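Section 6: Laying Out the Table

Applies to the Kamovero Play Kitchen Guide, revised 15 October 2021. Item numbers refer to the Trutmont parts list.

The old guide promised that a full table "practically arranges itself." We have set up plenty of them and have yet to see it happen. Allow more time than the leaflet says, and check the box against the parts list before you start.

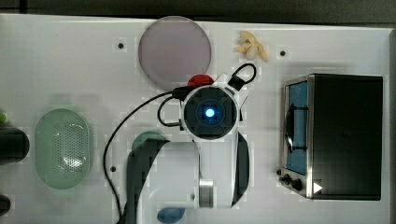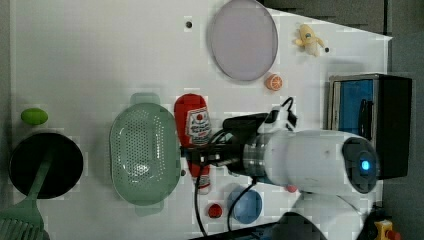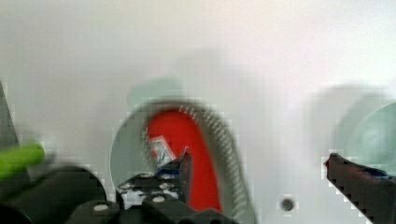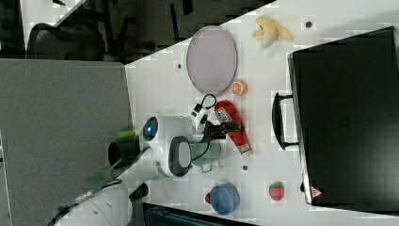

Figures 1, 2 and 4: the large plate with play food near it on a white tabletop.

1. Wipe the tabletop and let it dry. The leaflet calls for a special spray. A damp cloth has done the same job for us.

2. Put the plate (item 379) down first, toward the far side of the table. Figure 2 shows it lying flat with an orange slice and a banana nearby.

3. Add the larger kitchenware: colander, pan and bowl. Leave a hand's width between pieces. The spatula can lie across the pan, as in Figure 2, though it may stick out over the table edge and get knocked off.

4. If your set includes the toaster oven (item 400), place it to the right with the door free to open. Figure 1 shows it on that side. It takes up more table than the box art suggests – try it in position before adding the food.

5. Lay the ketchup bottle on its side. It is supposed to stand up by itself. Ours falls over.

6. Place the small food last, and keep it away from any holes in the tabletop.

Note: The "color-matching layout" printed inside the lid is optional. We tried it and could find no benefit, and it puts most of the small pieces in one corner.

Note: Heydari trays are sold as a fit for this table. Measure yours first – the one we bought overhung at the front.

Caution: Play food is for pretend cooking only. Keep it out of real ovens and microwaves, whatever the word "heat-safe" on the Prolterach sleeve may lead you to think.

Missing pieces: quote form 1054 and the item number when you write. Replacement small food normally ships with the July batch.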